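Hultari cherche des visiteurs pour sa journée portes ouvertes de mai, dans l'atelier de Setcombe. Au programme : un bras robotisé qui manipule des objets souples, comme une bouteille de ketchup en peluche.

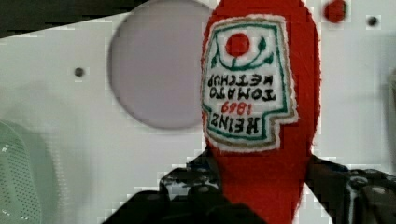 ## Ce que nous proposons

La visite dure 3 heures, pause comprise. Vous assistez d'abord à une démonstration de préhension, puis vous prenez les commandes du bras à tour de rôle, avec un opérateur à côté de vous. Un questionnaire est à remplir avant de partir.

## Qui peut participer

- Toute personne majeure, sans connaissance technique.
- Les groupes scolaires du lycée Burnton - inscription par l'établissement uniquement.
- Les salariés de Tarawneh ne peuvent pas s'inscrire.

L'atelier peut accueillir jusqu'à 200 personnes sur la journée. Premier départ à 9 h, dernier à 15 h 30.

## Inscription

Envoyez votre nom, l'horaire souhaité et un numéro de téléphone à l'accueil de Hultari, bâtiment 41, Setcombe. Les demandes sont traitées par ordre d'arrivée. Chaussures fermées obligatoires. La participation est gratuite et non rémunérée - les frais de transport restent à votre charge.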